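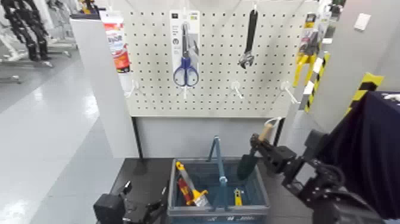 Good practice for a pegboard shared with a robot

Most of these rules come from the shared workshop at Irkitz, where Afia Owusu and Rafail Karras keep the tool wall. They suit any bench where an arm does the fetching and putting back.

The board
Hang one tool per hook. Two on a hook will swing, and the arm will take the wrong one or both.
Leave free hooks between tools so the fingers can close without knocking the neighbour.
Hang heavy tools such as wrenches where you can reach them yourself. Stop the arm before you do.
Scissors stay on their card or in a sheath until a person takes them down.
Fix the board to its stand and push it by hand each morning. If it rocks, tighten it before switching on.

The basket
Use one with an upright handle and open sides, and keep it in the same spot on the table. Mark the corners with a pencil.
Screwdrivers lie flat. Utility knives go in with the blade fully drawn back.
Don't overfill it. A trowel needs room to go in blade first, and a long handle will catch on anything standing up beside it.
Empty it at the end of the day. Grit from garden tools gets into everything else.

Tape and floor
Yellow-and-black tape marks the edges you shouldn't lean over while the arm is powered. Replace it when it lifts at the corners.
Keep sleeves, lanyards and loose hair behind the tape.
No bags on the floor behind the bench.

Handing over
Never pull a tool out of the gripper. Press release, wait for the fingers to open fully, then take it by the handle.
If a tool is dropped, leave it. Stop the arm first and pick it up afterwards.

Checks
Wipe the finger pads every 7 days with a damp cloth, no solvent. Change them at 3,000 grips. Loukia let a set go to 3,889 last August and the trowel handles started to slip.
Write each change in the book by the door, with your initials and the time.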